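Gorkent Play Kitchen Table Set
Reviewed for the Lekia shop pages by Veerle Stevens
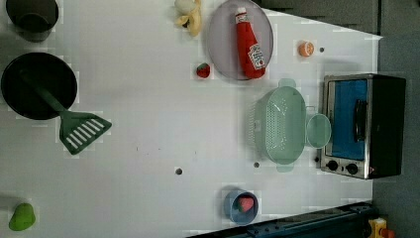
I was asked to write something kind about this one and I will try, but I have handled a lot of toy kitchens and most of them oversell themselves. The maker's leaflet calls the Gorkent set "everything a young chef needs." A young chef needs a spoon, and there isn't one on the packing list.

What you do get is a fair spread of cookware and food. The frying pan is big and black and has real depth to it, so food stays put when a child swings it around. The pot is dark gray and plain. The spatula is green and slotted, and to my eye a bit long for the smallest hands. Gorkent says it suits ages 3 and up. I would say 4.

The colander is the piece I expected to dislike and didn't. It is mint green, with a handle at each end, and the little cup in the same color goes with it nicely. Children like pouring things through holes, and they will do it with this whether or not there is water nearby. Keep that in mind before you put the set on a good carpet.

The toaster oven is where most of the money went, I suspect. Silver frame, black sides, a window in the door and two round knobs underneath. It looks the part. It does not light up, tick or ding, and the leaflet is vague enough on this point that I had two parents ask me. It's a box with a door. My nephew was happy with that for a whole afternoon, so perhaps I am the wrong customer.

Food: the half-peeled banana is good, the strawberries are small, and the pepper is lumpy in a way that looks right to me. The orange half is fine. The ketchup bottle is red with a white cap and nothing comes out of it, which I count as a point in its favor. Is it a balanced diet? No. The catalog blurb talks about "healthy habits from the first bite," and I would take that with a pinch of salt, also not included.

The plate is a grayish lavender and the bowl is light blue. Neither matches the colander. If you want a set where everything goes together, look elsewhere.

Care: wipe with a damp cloth. Gorkent says dishwasher safe on the top rack. Hacer Kaplan in our returns department says to wash it by hand, and I trust Hacer.

Item number: 336
Recommended age: 3 and up (see above)
Batteries: none
Table: sold separately
Returns: unused, in the original box
Page last updated: 27 June 2018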